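Pale rings and dull patches on a light wood dining table, is it the oil or me?

Posted by ullex_reader in Home and Furniture
Viewed 2,059 times

Hello to all. I am asking for your patience with my English, I learn it mostly from manuals.

In June we bought a used dining table with a very light wood top. The seller told us it was treated with hard wax oil, but he did not remember the brand, and there is no label under the table. The first months everything was good. Now I have two problems.

The first is pale rings where glasses were standing. They are not deep, I cannot feel them with the finger, but in the evening with the lamp on they are very visible. The second is a dull area at the end where my children eat. I clean this end three or four times a day with a wet cloth and a little dish soap.

I went to the Pomine store in Carkcombe and the man there wanted to sell me a complete sanding service for 384 dollars. The table itself cost us 300. So you understand why I want to try something by myself first.

My questions are these. Can I repair only the dull end, or must I treat the whole top? Is it dangerous to put a new oil over an old oil when I do not know the old one? And will the wood become yellow? We chose it because it is pale and I would be sad to lose this.

I have at home some sandpaper, white polishing pads, and half a can of Hajdu clear oil from another project.

northporch46

Stop using dish soap. It strips the oil. Mineral oil from the supermarket works fine on everything, I use it on my cutting boards and my table and never had a problem. Just rub it in and go to bed.

slow_varnish

I must disagree with the mineral oil on a table top. For a cutting board it is good. On a table it never becomes hard, so it stays a little greasy, it collects dust, and later the hard wax oil will not hold well over it. If you have already put some, wait and wipe many times with a dry cloth before you do anything else.

I am also not a native speaker, so I will write it step by step as I did it on my own table last winter.

Before everything, make a small test to know if it is really oil. Put a few drops of water on the dull end and wait ten minutes. If the water stays in round drops, the finish is still working. If the wood becomes darker under the drops, the finish is worn there and it needs oil. Make the same test on an area which looks good. If you scratch the underside very lightly with a fingernail and small clear flakes come off, then it is probably lacquer, and my advice below is not for you.

For the rings, take the white pad with a very small quantity of oil and rub gently, always with the grain. Pale rings are often only moisture in the upper layer of the finish. On my table most of them disappeared at this stage. Black rings are another story, they are in the wood itself. 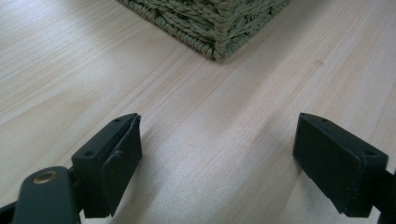

Pale top with the green woven basket on it. The grain is easy to follow in good light.

For the dull end, you can repair only one part, but do not stop in the middle of a board. Go until the next joint, otherwise you will see the border. Clean first with water only and let it dry for one night. Then sand by hand with 240 paper, light pressure, only until the surface is even. Remove all the dust. Put a thin layer of oil, wait fifteen minutes, and wipe off everything that is still shiny. I made the error of leaving too much, and it was sticky for a week.

About the yellow color: yes, clear oil makes pale wood warmer. There are oils with a little white pigment for this reason. I do not know if Hajdu has one. Please try your half can first on the underside of the table and look at it the next day in daylight. If the can was open for more than a year and there is a skin on top, I would not use it on the table at all.

One important thing is the cloths. Cloths with oil can heat up and catch fire alone when they are folded or in a pile. Lay them flat outside to dry, or put them in water in a metal can with a lid.

After this, wait with the wet cleaning for at least one week. For the children's end I use now a cloth which is only damp, and then a dry one directly after.

ullex_reader

Thank you both. I made the water test this morning at 9. At the good side the drops stayed round, at the children's end the wood became dark after two minutes, so I think slow_varnish is right. No flakes on the underside.

The can of Hajdu has a thick skin, so it goes to the hazardous waste collection. I will look for one with white pigment and write again when the end is finished.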